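Mon 5 February

Clearing cell, second week. Left arm does dishes onto the blue tray, right arm does trash into the big bin. I could watch this thing all day!

Marwa came over from the dish room after lunch and asked the best question so far: who decides what counts as trash? Right now Tobiloba does, in a list he typed in September. The dish room has its own opinions (paper cups, mostly), so from tomorrow she and Dayana own that list and we just load it. Their job moves from scraping to deciding, and they want it in the shift sheet that way. Good.

Plate grip: went to 50 on the left gripper, much happier with the rim pick. Foil still set to the old value, ask Doina before touching it.

Duta wants 2,000 logged picks before we talk about the evening shift. We have 895. Fine by me, and it gives the crew time to get used to the stop button and say what bugs them. Noise is top so far.

To do: second tray, label on the bin, sleeves for the spare arm.
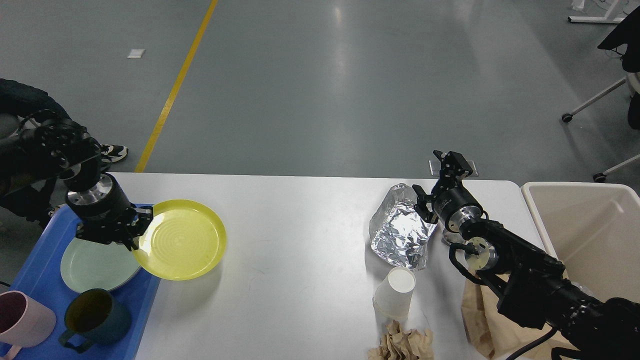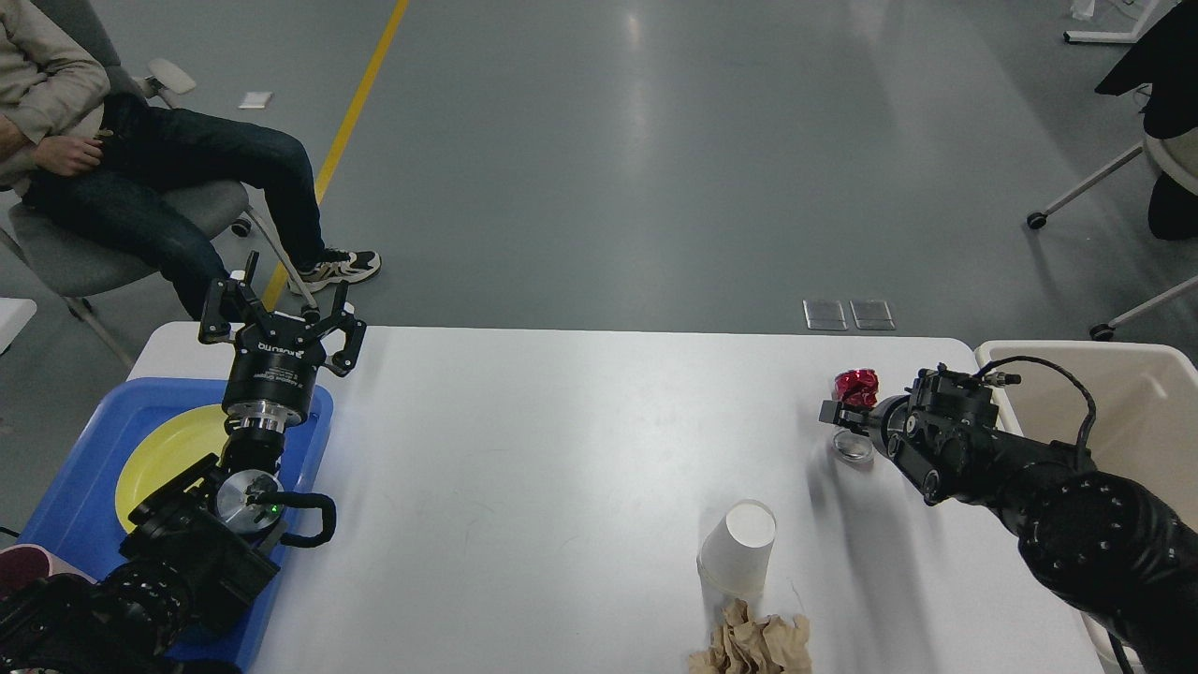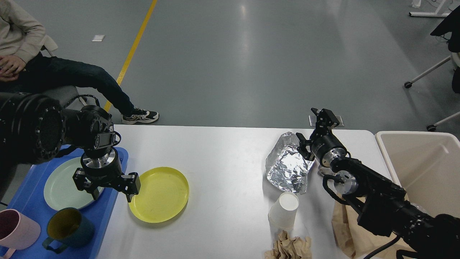
Clearing cell, both arms over the table, tray on the left and bin on the right.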